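Consumer unit

A consumer unit, also called a distribution board or, in older Australian use, a fuse box, is the part of an electrical installation where the supply coming into a building is divided into separate circuits. Each circuit has its own protective device, so that a fault in one of them does not leave the whole building without power.

History

The first household boards were made of slate or marble, with open copper parts and fuses of bare wire. They were mounted high on the wall, usually near the front door, and the owner was expected to replace the wire himself. Porcelain fuse carriers made this work safer, but the wrong thickness of wire was still often used. Circuit breakers came into homes slowly, as they were more expensive, and in many country districts both systems stayed in service side by side for decades.

In the town of Grolgate, the local works of Kuzmenko made steel boards with a grey enamel finish. The firm employed 85 people at its largest and closed its enamel shop one November, after which it sold only plastic enclosures. Some of its steel boards are still found in the older streets, and collectors look for the ones with the original paper circuit list.

Construction

A modern unit has a base, a mounting rail, terminal bars for neutral and earth, and a cover. The cover keeps fingers away from live parts, while a hinged lid in front of it protects the switches from dust and knocks. Lids may be solid or transparent. With a transparent lid the position of the switches can be read without opening it.

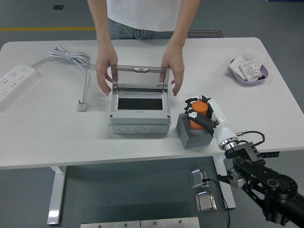 Ostap Koval disagreed with the general liking for transparent lids and wrote that the plastic becomes yellow in a sunny porch, so that after some years the owner must open it anyway. Manufacturers answered with tinted materials, and the Kallico range was offered with a choice of both.

Labelling

Every circuit should be labelled in words that the people of the house understand. "Kitchen ovens" is a better label than a number alone. In the Fliltska survey of 400 homes, roughly 40 per cent had at least one label that was missing or wrong, most often after a room had changed its use - for example, a garage turned into a bedroom. Mervin Després recommended pencil for the first year and ink afterwards.

Placement

The unit should be in a dry place which can be reached without moving furniture. Cupboards used for coats or cleaning products are a poor choice, although they remain common in flats.

See also

Circuit breaker
Earthing
Fuse wire
Meter box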